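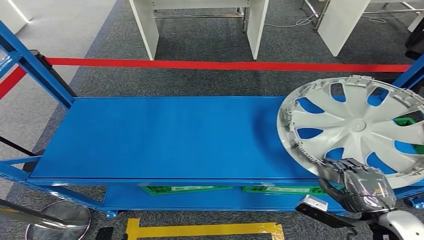
ホーム | 特集 | 連載 | 暮らしと技術 | バックナンバー | 定期購読

暮らしと技術

棚に置く、という仕事
機械はもう、家や工場の雑用をまかせられるところまで来たのか

2021年10月14日

印刷する | メールで送る

わが家の洗濯物は、いつも居間のソファの左端にたまっていく。取り込むところまではいいのだ。乾いたものをかごに入れて運ぶのも、まあいい。そこから先の、たたんで、誰のものか分けて、それぞれの引き出しにしまうという段になると、家族の誰もが急に忙しくなる。私も忙しくなる。原稿があるから、と言いながら台所で湯を沸かし、飲みたくもないお茶をいれたりする。

そんなわけで、ロボットが家事をする日はいつ来るのですか、という質問を、私はもう二十年近く、会う技術者ごとにしつこくくり返してきた。最初のころはみなさん気前がよくて、五年もすれば、とか、お子さんが中学に上がるころには、とか答えてくれたものだ。うちの子はとうに中学を出た。このごろの技術者はずっと慎重で、まず「どの家事ですか」と聞き返してくる。今回の取材は、その聞き返しの意味をようやく私なりに飲み込むまでの、少し長い道のりの話である。

訪ねたのは、人と同じ道具や棚を使って働くロボットを開発しているイムソープという会社だ。玄関で靴を脱ぐものと思い込んでいて、脱ぎかけてから、そのままどうぞと止められた。作業場の床は濃い灰色のカーペット敷きで、黄色いテープで四角く区画がとってあり、赤い帯の仕切りが渡してある。空港の受付で列をつくるときの、あの引っぱり出す帯だ。もっと油の匂いのする、天井の高い場所を想像していたので、引っ越してきたばかりの事務所にお邪魔したような、妙にくつろいだ気分になった。

案内してくれたのは、作業の設計を受け持つクワド・エシエンさん。朝いちばんの仕事は何ですかと聞くと、「部品を棚に置くことです」と言う。昼からは、と聞くと、「部品を棚に置くことです」。少し間があって、ふたりで笑ってしまった。

部品というのは自動車のホイールカバーである。タイヤの内側にはまっている、銀色の、渦を巻くように細い筋が何本も広がったあれだ。それをロボットの手がつかみ、青い金属の棚の上の段に置く。下の段には緑のプラスチックの箱が入っている。人間なら、電話で話しながらでもできるだろう。私は意地悪な気持ちで、これのどこがむずかしいのでしょう、と聞いた。

エシエンさんは慣れているらしく、手近なカバーを一枚、私に持たせてくれた。「目をつぶって、片手で、縁だけを持って、棚に置いてみてください」

やってみた。まず、思ったより大きい。縁をつかむと、向こう側がお辞儀をするように下がろうとするので、手首に力を入れて支えることになる。縁に沿って並んだ小さな爪が指に当たり、どこをつかんでも同じというわけにもいかない。棚に近づけたつもりが、ふちの少し立ち上がったところにこつんと当たり、私はそこで薄目をあけた。みなさん薄目をあけます、とエシエンさんは言った。

考えてみれば、私たちは物を置くとき、最後のところはほとんど手の感触で済ませている。茶碗を食卓に置く瞬間をじっと見ている人はいない。糸底が板に触れた感じがして、重さが手から抜けていって、それで指を離す。早く離せば音が立つし、遅ければ引きずる。その加減を、私たちはいつ覚えたのだったか。

ロボットの手の設計をしているハイナルカ・シモンさんは、この「離す」のほうに長くかかずらってきた人だ。つかむ研究はどこでも盛んで、発表の場でも見栄えがする。ところが現場に持っていくと、つかんだあとで困ることのほうが多いのだそうだ。

「指が透かしの部分に入りますでしょう。入るとしっかり持てて、うれしいんです。でも置いたあと、その指を抜かなくてはいけない。抜くときに引っかけて、せっかく置いたものを自分でまた持ってきてしまう。最初の冬は、そればかり見ていました」

自分で置いたものを、自分でまた持ってきてしまう。申し訳ないけれど、私はこの話がとても好きだ。スーパーのレジで財布をしまうつもりが、隣に置いた買い物メモをつかんで鞄に入れてしまう、あの感じに近いと思う。シモンさんにそう言うと、たしかに近いです、ただ機械はそれを恥ずかしがってくれないので、こちらがかわりに恥ずかしがるんです、と返ってきた。

では、どのくらいうまくいくのか。この手の取材ではいつも、ここで少し空気が硬くなる。動画で見るロボットはたいてい成功していて、成功した動画の前後に何があったかは映らないからだ。

イムソープではその点、ずいぶんあけすけに話してくれた。二月に社内で行った試験では、棚に置く動作を264回続けてやらせて、途中で人が手を出さなければならなかったのが31回。手を出す、というのは、落としかけたものを受けとめたり、斜めに引っかかったのを直したり、止まってしまったのをもう一度動かしたりすることを全部ふくめた数だという。

九回に一回ほど人の手がいる。この数字をどう見るかは、立場によってまるで変わる。私などは、わが家の食器洗いの成績（茶渋が残っている、と家人に言われる頻度）を思い浮かべて、なかなか立派なものだと感じてしまう。けれども、部品倉庫を預かる人の耳には、まったく別のふうに聞こえるらしい。

マンサ・サルポンさんは、ノシムリーという自動車部品の卸の会社で、倉庫の現場を長く見てきた。電話で話を聞いたのだが、声の大きい、よく笑う方で、後ろでずっとフォークリフトの警告音が鳴っていた。

「九回に一回、誰かがそばについて手を出すんでしょう。それなら、そのそばについている人が置いたらいいじゃない、とうちの若い子は言いますよ。私もそう思う。いまはね」

サルポンさんの倉庫では、ホイールカバーのように平たくて大きくて、そのくせ傷をつけてはならない部品がいちばん嫌われるのだという。重ねれば擦れる。立てれば転がる。箱に入れるには場所を食う。忙しい日にはひとりが半日かけて、ひたすら棚に並べることになり、腰よりも先に親指のつけ根が痛くなってくる。

「だから、やってくれるなら本当にありがたいの。夜のうちにやっておいてくれるなら、昼の四倍かかったって構わない。でも夜にまかせるってことは、誰もついていないってことでしょう。朝来てみたら床に一枚落ちていて、その前で機械がじいっと待っている。それじゃ困るのよ」

床に落ちた一枚の前で、じいっと待っている機械。私はその姿をしばらく頭から追い出せなかった。子どものころ飼っていた犬が、ソファの下に入ってしまったボールの前で、やはりそんなふうに待っていたものだ。

ところで、家庭のほうはどうなのだろう。ソファの左端の洗濯物に希望はあるのか。

バワという小さな会社で家事用の機械の試作をしているアユバ・マハマさんは、この質問に、やはり「どの家事ですか」と聞き返した。そして私が洗濯物と答えるより早く、床掃除はもう機械のほうがうまい家もありますね、と言った。丸い掃除機のことだ。あれがこれだけ広まったのは、落ちているものを持ち上げようとしなかったからだとマハマさんは見ている。床を進み、吸い、ぶつかったら向きを変える。物をつかんで、どこかへ置く、という仕事には一切手を出さない。

「家事を細かく分けていくと、ほとんどがつかむことと置くことなんです。食器も、洗濯物も、買ってきたものを冷蔵庫に入れるのも。しかも家では、置く場所が毎日変わります」

マハマさんは以前、協力してくれる家庭に頼んで、台所と居間で一日にどんな物が動くのかを書き出してもらったことがある。ある家では、夕食の支度から片づけまでのあいだに動いた物が100近くにのぼった。そのうち、前の日と同じ場所に戻ったものは40だったという。残りは、少しずれたところや、何かの上や、まったく違う部屋へ行っていた。醤油差しが洗面所で見つかった日もあるそうで、これには本人たちも首をひねっていた、とマハマさんは愉快そうに話してくれた。

工場や倉庫の棚なら、少なくとも棚は昨日と同じところにある。部品の形もそろっている。それでもイムソープの人たちは、離した指が引っかかるかどうかで冬をひとつ越した。それを思うと、わが家の居間に機械が来てくれる日は、まだ何本か先の駅という気がしてくる。マハマさんのところでは、たたむのはひとまずあきらめ、かごから出して種類ごとに分けるところまでを目標にしているそうだ。靴下はどうですか、と聞いたら、靴下の話は長くなります、と言われた。実際に長かったので、別の機会に譲る。

この話を、使う側の暮らしから考えている人にも会った。テレザ・サンパイオさんは、高齢の方や手の不自由な方の住まいの道具を選ぶ仕事をしていて、パノラという相談窓口を開いている。ロボットの売り込みもよく来るという。

サンパイオさんが機械を見るときの基準は、少々変わっていた。何ができるかはあまり聞かない。できなかったとき、どんなふうにできないのかを見せてもらうのだそうだ。

「落とすなら、どこに落とすのか。止まるなら、何を持ったまま止まるのか。熱い鍋を持ったまま止まられたら、私の相談者の方は台所に入れなくなってしまいます。人間のヘルパーさんだって失敗はなさいますよ。でも失敗したら、あら、と声を出すでしょう。あの『あら』があるとないとでは、ずいぶん違うんです」

この「あら」の話を、後日エシエンさんに伝えてみた。すると、うちでもちょうど似たことをやっているところです、という返事だった。置いたあとに手を少し引いて、本当に棚に乗っているかどうかをもう一度見る。おかしければ、そこで動きをやめて人を呼ぶ。時間は余計にかかるし、見学に来た人からは、迷っているみたいだ、どこか頼りない、とも言われる。それでも、九回に一回の中身が、落としてしまう失敗から、落とす前に呼ぶ失敗へと少しずつ移ってきているのだという。

サルポンさんにもこの件を話してみたが、呼ばれるのが真夜中だったら誰が行くの、とあっさり言われてしまった。もっともである。ただそのあとで、一台くらいなら昼間に置いてみてもいいけどね、若い子たちが名前をつけて可愛がりそうだから、ともおっしゃっていた。

取材の帰りぎわ、エシエンさんに、ご自宅の家事で機械にいちばんやってほしいものは何ですかと聞いた。しばらく真剣に考えて、食器棚の高いところに大皿を戻すこと、という答えだった。大きくて、平たくて、縁しか持つところがない。奥さまの実家からいただいた皿で、落とすわけにはいかないのだそうだ。それではお仕事とまるで同じですね、と言うと、そうなんです、だからまだ自分で戻しています、と笑っておられた。

夜、家に帰るとソファの左端はいつもより高くなっていた。私はお茶をいれる前に、ためしにタオルを一枚、目をつぶって片手でたたんでみた。二つ折りまではできた。三つ目の折りで端がどこにあるのか分からなくなり、薄目をあけたところを、通りかかった娘に見られた。

印刷する | メールで送る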